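Moving the microwave

When I moved into the flat on Wastlow Street the microwave was already living on top of the fridge, and I left it up there for two years. I am not tall. Every bowl of soup came down at chin height, and I got used to it the way you get used to a bad drawer.

In April I finally bought a table for the kitchen. It is a plain white one from Nornau, 67 centimeters long, and it fits between the door and the counter with enough space left to get a broom through. I paid a little more than I wanted to. The cheaper one had a shelf underneath, but the shelf was so low that I would only have kept plastic bags on it.

Putting the table together took most of an evening. The legs come with two kinds of bolts that look the same until you try to tighten them. I had three legs on before I noticed and had to take one off again. The instructions are all drawings, and the drawings do not show which bolt is which – the difference is in the length, so line them up before you start.

Then came the microwave. I unplugged it, wiped the dust off the top with a damp cloth and carried it down with a step stool next to me. It was lighter than I expected. I washed the glass plate in the sink and cleaned the inside with a bowl of water and lemon, heated until the walls steamed up. After that the old splashes came off with a sponge. The little roller ring under the plate needed a toothbrush.

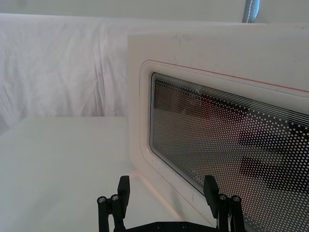 I tried it first with the back pushed right up to the wall, but the manual asks for a gap, so I pulled it forward by the width of my hand. The cord reaches the outlet behind the counter without an extension. I had been worried about that and had already put one in my cart at Prirkis, which I then took out again.

The other thing I checked was which way the door opens. On the fridge it never mattered, as I stood right under it. On a table you want to be able to put the hot dish down on the free side without walking around the open door. I moved it from one end of the table to the other before I was happy with it, and I have left the other end clear on purpose. It is tempting to fill it with mail.

The top of the fridge now holds the big Pavliuk stockpot and the cake tin, both of which I use a few times a year. That freed up the lower cabinet for the baking sheets, and those used to fall out whenever I opened the door.

I still reach up for the microwave some mornings before coffee. The next job is the outlet cover by the counter, which has a crack in it, and after that I want to do something about the light over the sink.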